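We use cookies to keep this site working and to count visits. Accept all / Manage choices

Review: Urkero Bench Planner, one-year team licence

Quick one, because the renewal came up in May and three people have now asked me whether it's worth the money. Short answer: yes if you're about to buy an arm, probably no if you already have one.

What it is. A planning package. You build your work area on screen, drop in an arm, a gripper, a table, whatever you're picking up, and see if the thing reaches. Then a second half which is basically a budget sheet tied to the layout. Change the pedestal, the cost changes. Change the gripper, same. That's the bit I bought it for. The simulation half I could have done with free tools and a lot of swearing.

Price. We paid 3,953 for the year, team licence, 15 seats. We use four of those. There's no smaller team tier, which is annoying and I've told them so. Single seat exists but you can't share layouts from it, so useless for us.

Background – we're a small lab supplies outfit, Pisum, and we wanted one arm for sorting and handling containers. Bowls, tubs, open trays. Nothing heavy. Murray Carrier had been pushing for it for two years and finally got a budget line, with the condition that we showed our working before anyone signed anything. Fair enough. The last big purchase was a labelling machine that didn't fit through the door.

Setup. Took me an afternoon. Installer wanted a newer graphics driver than I had, didn't say so, just closed. Found the answer in their forum. After that fine. Shuzhen Deng installed hers in twenty minutes on a better laptop so maybe it's me.

The layout side is good. Snapping is sensible, you type in real measurements and it keeps them. Stock library of furniture and small objects is odd but usable. Arms are well modelled, joints move as they should, limits are in there by default. We tried two base positions and three table heights before lunch on the first day. On paper that would have been a week of arguing.

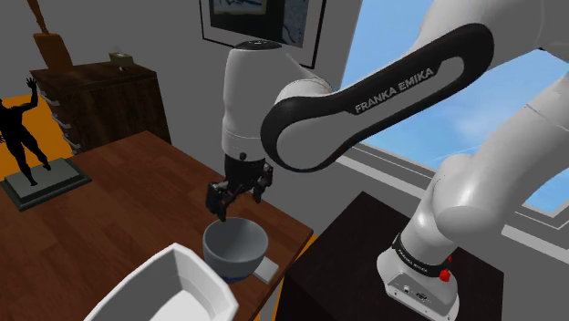 Where it earned its keep was pedestal height. We had pencilled in a low stand, because it was cheaper, and Clifford Dufour had already got a quote for it. In the planner the arm could get to the far corner of the table but only with the wrist folded round in a way I wouldn't want to run all day. Raised the base, problem gone. The taller stand cost more but less than buying the wrong one and then the right one. I'd say that one change covered a good chunk of the licence.

Second thing it caught: gripper opening. Parallel fingers can pinch a rim or go round a whole object if it's small enough, and those are two different purchases if you get it wrong. We'd assumed we would grip round the outside. Half our bowls are too wide for that. Rim grip it is, so longer fingertips, so another line on the sheet. Better to know in planning than on the bench.

Now the moans.

Budget sheet. Nice idea, half finished. It tracks the arm, gripper, mount, table, cabling. It doesn't have a line for training, or for guarding, or for the electrician. You can add custom lines but they don't carry over when you copy a layout, so I lost an hours work the first time. I now keep a separate spreadsheet, and that's a bit daft given what we paid. Also the currency setting resets whenever it updates. Check it every time. Anderson Tavares sent a total upstairs in the wrong currency and we all had a very short, very bad meeting.

Contact physics. Fine for "can it get there". Don't trust it for "will it hold". Thin-walled containers in particular – they come out far too stiff, so a squeeze that looks fine on screen may not be fine with a cheap plastic tub. Urkero say as much in their own notes, to be fair to them, but it's on page 64 of the manual and I doubt many people get that far. Do a real gripping test with your own items before you order. Borrow or hire if you can.

Batch runs. You can set the same pick going with small changes in where the object sits, up to 1,000 on our licence. Useful. Slow. I leave it going at five in the afternoon and look in the morning. It'll happily stop partway if the laptop goes to sleep and it wont tell you, so turn sleep off first.

Support. Emails answered next day, mostly by someone who knew the product. One reply was clearly for a different customer.

Compared with: we had a trial of Hulico before this. Prettier, quicker to learn, no costing at all, and the arm list was short. Trevor Girard used Bautista at his old place and still prefers it for cell layouts with conveyors. We don't have conveyors. If you do, ask for a demo of both.

What I'd tell someone planning a first arm: put the planning software in the budget as its own line, for one year only. Get the pedestal, gripper and table sorted in it. Keep a lump back for fingertips, you will get through more than one set. Add the electrician. Then cancel before it renews unless you've a second arm coming.

We have renewed, as Murray now wants a second arm. Asked for a discount on the eleven seats we don't touch. Still waiting to hear.

Four out of five for the layout side, two and a half for the costing.

Get our reviews by email once a month. Enter your address to sign up. Unsubscribe at any time.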